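Roltwood Craft Market - Stall Safety Checklist
Inspection 17, November 19, 2023
Inspector: Elisa Sanna

1. Exits and aisles
Clear. Rear door opens fully.

2. Small parts
Beaded bracelets on display. Choking hazard notice must face the customer - currently missing.

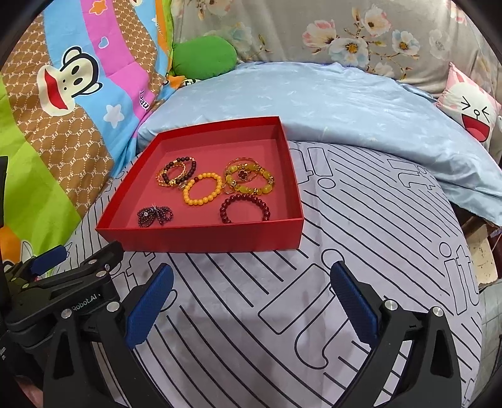

3. Electrical
Extension cord runs under the table covering. Reroute before opening.

4. Display surfaces
Tables stable. Locking pins checked on all legs. Beaded goods to be kept back from the table edge.
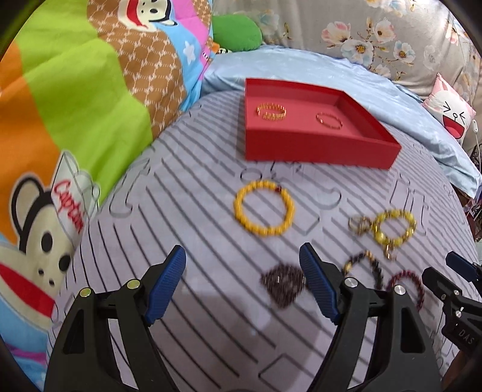

Marek Urban: The cord has been rerouted along the wall. Please confirm whether a printed notice is acceptable under item 2.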